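Program Office Diary, Teacher Writing Institute
March, entry 7

The office opened at eight. The morning was given to the summer institute budget and to the letter that goes out to partner schools. The letter is now in its third draft and still runs longer than one page.
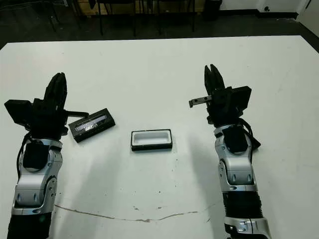
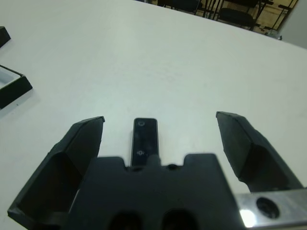

The letter asks each school to release one teacher for the full institute and to name that teacher before the end of April. Two principals have written to ask whether a teacher may attend for half the sessions. The office has replied that partial attendance cannot be accepted for stipend purposes. Visitors remain welcome at the afternoon readings.

The stipend was settled at $2,000 per teacher, the same as last year. The Reltov grant will cover it, provided the interim report is filed on time. The narrative section of that report is complete. The attendance tables are not, and two of the fall workshops have sign-in sheets with no school names written on them. The office will write to the site leaders again tomorrow.

The student anthology took up most of the afternoon. There are 75 pieces in hand from the middle grades, and the permission forms have been checked against the titles. Seven forms lack a parent signature. Those pieces will be held back from the proof but kept in the page plan, so that the numbering need not be redone if the forms arrive. The printer has asked for final files by the middle of next month.

A longer discussion was held on the online journal. It has been hosted on Brallance from the start, and many of the older classroom entries exist in no other place. The export completed last week preserved the text but dropped the comments that teachers had left for one another. It was agreed that the comments are part of the record and should be saved, by hand if need be. The move to Rokon is therefore put off until after the institute. Login instructions for new participants will continue to refer to the old site.

The Tehrani reading room has been reserved for the opening session. The room has good light and too few outlets, and participants will be asked to arrive with their laptops charged. Opening remarks will be kept to ten minutes this year, and the first writing period will begin directly afterward.

Left for tomorrow: the bus request, the book order, and a reply to the high school that asked about graduate credit.

Office closed at 5:40.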